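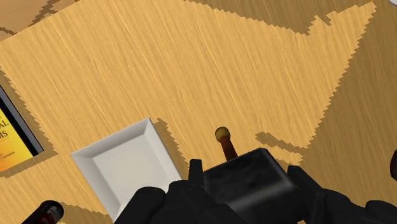
Support > Trollix Bench Tops > Owner's Guide > Section 4: Oiling and Care

4. Oiling and Care

This section covers the first oiling of a Trollix timber top, the yearly re-coat, and small repairs. It applies to all tops supplied unfinished. If your top came with a factory lacquer (there will be an L after the model number on the delivery docket), go to Section 5 instead. Oil will not soak into lacquer and will stay tacky on the surface.

4.1 Before you start

Leave the top in the room where it will be used for at least two nights before oiling. Keep it flat, on battens, with the wrapping off so that air can reach both faces. A top stored in a cold garage and oiled the same afternoon it comes inside may cup.

You will need:

- Jikik Hard Oil, or another oil sold for interior timber
- 180 and 240 grit sandpaper and a cork block
- a vacuum cleaner with a brush head
- lint-free cotton rags
- a white nylon pad
- disposable gloves
- a metal bucket of water with a lid

Open the windows. Keep pets out of the room until the last coat has cured.

CAUTION: Rags soaked in oil can heat up and catch fire on their own, even hours after use. Put used rags straight into the bucket of water, or spread them flat outdoors on concrete until they are stiff. Do not leave them scrunched up in a bin, a pocket or the boot of a car.

4.2 Preparing the surface

1. Check the top for dents, glue marks and pencil lines. These are easier to see with a lamp held low to one side than under a ceiling light.

2. Raise any shallow dents. Lay a damp cloth over the dent and touch it with a warm iron for a few seconds. Let the timber dry overnight before sanding.

3. Sand the whole top with 180 grit, working along the grain. Use light, even pressure and do not stay in one spot.

4. Soften the edges with two or three passes of the block. Oil wears off a sharp edge first.

5. Vacuum, then wipe over with a barely damp cloth. The grain will lift slightly. Wait until it is dry.

6. Sand again with 240 grit, by hand only. Vacuum again.

NOTE: Do not go finer than 240. A surface polished with 320 or 400 takes up less oil and marks sooner.

4.3 Applying the first coat

1. Stir the oil thoroughly with a flat stick. The solids settle on the bottom of the tin and shaking does not bring them up.

2. Start with the underside. It does not need to look good, but it must have the same number of coats as the face.

3. Pour a small amount onto the timber and spread it with a rag. Work in sections you can reach comfortably. Cut-outs for sinks and cable ports need extra oil on the exposed end grain -- keep going back until they stop drinking it in.

4. Leave the oil for 17 minutes. If dull patches appear in that time, add a little more to them.

5. Wipe off everything that has not soaked in. The surface should feel almost dry under your hand. Change rags often.

6. Turn the top once the underside can be handled without marking, and repeat steps 3 to 5 on the face and edges.

Oil left standing on the surface dries to a sticky skin. If this happens, rub it with a nylon pad wetted with fresh oil and wipe off straight away. If it has gone hard, it will have to be sanded back.

4.4 Second and third coats

Allow a full night between coats, longer in damp weather. Rub the top lightly with the dry nylon pad, wipe off the dust and apply the next coat as above, using less oil each time. Two coats are enough for a desk or sideboard. Kitchen tops and anything near a basin need three.

The top can be used gently the next day. Full cure takes 30 days. Until then, do not leave wet cups, rubber-backed mats or appliances with rubber feet on the surface, and wipe up spills as soon as they happen.

4.5 Colour

All timber changes colour with light. Pale species such as ash and oak yellow over the first year. Cherry darkens faster, sometimes within a few weeks beside a north-facing window. A fruit bowl or computer monitor left in one place will leave a lighter patch underneath, so move things about during the first summer. The patch will usually even out once it is uncovered.

Jikik Hard Oil is also sold with a white tint, which slows the yellowing on pale timbers. Test it on the underside first. Tinted and clear oil should not be mixed on the same top.

4.6 Yearly re-coat

September is a good month for it, before the humid weather. Sprinkle a few drops of water on the busiest part of the top. If they sit up as beads, leave the job for another few months. If they flatten and darken the timber, clean the top, let it dry overnight and apply one thin coat as in 4.3. There is no need to sand unless the surface feels rough.

4.7 Marks and stains

White rings: rub with the nylon pad and a little oil.

Black marks: usually iron and water, from a tin or a cast-iron pan. Sand back locally with 180 then 240 and re-oil, feathering the edge of the repair into the surrounding area.

Scorching: scrape lightly with a cabinet scraper, then sand. Deep burns should be looked at by a joiner.

For tops over 2,020 mm long, ask the Kukescombe workshop before sanding out a deep mark -- Kylie Ormsby or Kobina Amissah can advise on how much thickness can safely come off.

Related items

Section 3: Fixing the Top to Cabinets and Frames
Section 5: Lacquered Tops
Fitting the Owusu Trestle Leg
Choosing a Sandpaper Grit
Warranty and Spare Parts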